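Search tips Go

Last updated: March

Keeping sneak thieves out of the house — quick tips

Most break-ins on our street weren't break-ins. Door was open. So, fast list, do it tonight.

Back door. Lock it even when you're home, even when you're only upstairs. Key out of the lock, out of reach of the cat flap.

Hinges. If the pins are on the outside, fit hinge bolts. 2 per door. Drill the pilot holes first or the frame splits (ask me how I know).

Strike plate screws — swap the short ones for 3 inch. Cheapest fix on this page.

Lights. I put a Fuveo motion light over the side gate, $79, took an hour. Aim it down. Neighbors will thank you.

Windows. Dowel in the track of any slider. Cut it a hair short so it lifts out easy in a fire.

Phones, purses, car keys: not on the hall table. Not on the kichen counter by the door either. Pick a drawer and stick with it.

Callers. Chain on before you open. Water company, roofer, whoever — ask for ID, shut the door, call the number on your bill and not the one on there card. 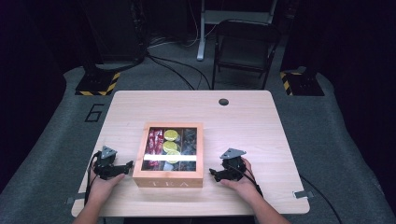

Tea box with a clear lid, on the table.

Serial numbers. Write them down for bikes, laptops, power tools. Keep a copy at someone elses house.

Shed next. Hasp bolted through, not screwed.

Related tips
Fixing a sticky Branside deadbolt
Mavholm gate latch, which way up?
Patching a chipped Egger shelf
Quieter garage door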